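Robot Cell Practice, Handout 2: Cables, Clamps and Clear Floors
Instructor: Juwita Sitompul
Room: Pondumport building, lower lab

Welcome back! Last time we read through the risk assessment form, and I promised we'd get to the fun part: good practice at the cell itself. Standards can look dry on paper, but nearly every clause in them started with somebody's bad afternoon, and once you read them that way they get really interesting.

Start with the cables. Anything that runs along the arm has to follow it through its whole range of motion. Leave enough slack for the wrist to turn, tie the bundle at points that move together, and run the full path slowly before you go anywhere near working speed. Check it again after every tool change (yes, every one).
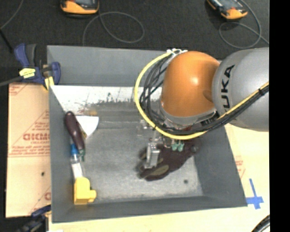 Next, fixing the work down. A bin that shifts by 20 mm is in a different place from the one you taught, and the program won't know. Clamp it, mark its position on the table, and write both into the cell log. The Bošković notes have a good chapter on fixtures, and I'd love for you all to read it before May.

Then the teach pendant. Know where it is, keep its cable off the walkway, and take it with you when you go inside the guarded area. In manual mode the person holding the enabling switch is the one who decides when the arm moves. Two people in the cell means two enabling devices, agreed on before anyone steps in.

For next class: pick either the Jikus or the Hisix checklist, walk one cell with it, and bring me two things you would change. Small things are welcome!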